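Skirkside Repair and Reuse Program
Progress report to the Pugh Fund, second period
2022-10-19

Summary

The program is on schedule for two of its three agreed outcomes and behind on the third. The weekly repair sessions are running as planned. The school sewing course has started. The tool library has not opened, and we are asking to move that part of the budget into the next period. Spending to date is under budget, mostly for that reason.

Repair sessions

Sessions have been held every week at the Skirkside hall except for one week when the hall was closed for work on the boiler. We logged 463 items over the period. Clothing and soft goods were the largest group, followed by lamps and small kitchen appliances. Bicycles were fewer than we expected. A shop on Vustis Road now does basic bike repairs at low cost, and we have been sending people there.

We record each item as fixed, partly fixed, not fixed or referred. The first form we used did not separate "partly fixed" from "fixed," so figures from the early weeks are not comparable with the later ones. The form was changed after Kylie Ruddock went through the returns and found that people were ticking different boxes for the same result. We will report outcome rates for a full period next time.

Waiting times have been the main complaint. People arrive in the first half hour and the electrical bench backs up. We tried numbered tickets, which helped a little, and then booking by phone, which helped more. Booked slots now cover the electrical bench only. Mending is still walk-in.

Safety testing is done by Hüsnü Dönmez, who holds the certificate required by our insurer. He is the only person on the team who does. When he was away for two sessions we accepted no plug-in items at all. A second person needs to be trained, and we have set money aside for the course in January.
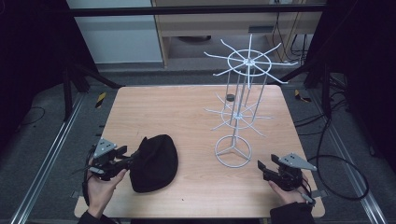 By Aroha Goodwin, Program Coordinator

School sewing course

The course began at the start of term with 12 students. It runs for an hour and a half after school and covers hand stitching, buttons, hems, patches and simple machine work. Clem Tipoki teaches it and wrote the lesson notes, which the school has asked to keep.

Attendance has been steady, apart from one week that clashed with a sports event. Two students left for other activities and their places were filled from the waiting list. The school has offered a larger room for next term. It has better light but fewer outlets, so the machines would have to be shared in pairs. Clem thinks this is workable and we are inclined to accept.

Three of the sewing machines we bought secondhand needed new belts. The supplier, Dronell, replaced them at no charge but took five weeks to do it. We would use them again for parts but would look elsewhere for machines.

Tool library

This is the part of the program that is behind. The plan was to open in the storage room beside the hall. The room turned out to have damp along the outside wall, and the landlord's repair has been put off twice. We do not want to put tools in there until it is done.

In the meantime Tane Cartwright has sorted and tagged the donated tools, and 70 are ready to lend. They are in his garage, which is dry and locked but not somewhere the public can visit. The lending agreement has been drafted and checked. The software is set up and has been tested by staff.

We looked at two other rooms. One was too far from the bus route. The other would have cost more in rent than the whole tool library budget. Our preference is to wait for the storage room, with a firm date from the landlord — we have asked for that in writing and have not yet had a reply.

Budget

Spending on the repair sessions is in line with the plan. Consumables ran over, mainly thread, fuses and solder, and this was covered by donations taken at the door. The sewing course is slightly under. The tool library has spent only its software fee and the cost of tags and labels. A full statement is attached as a separate sheet.

Requests

1. Approval to carry the unspent tool library money into the next period.
2. Approval to use 7 percent of the equipment line for the safety testing course.

Next period

Repair sessions will continue on the same day and at the same hours. The second sewing group will start if the school confirms the room. We will send a short note on the storage room as soon as the landlord gives us a date. Questions on the figures can go to Kylie Ruddock, and anything else to me at the program office.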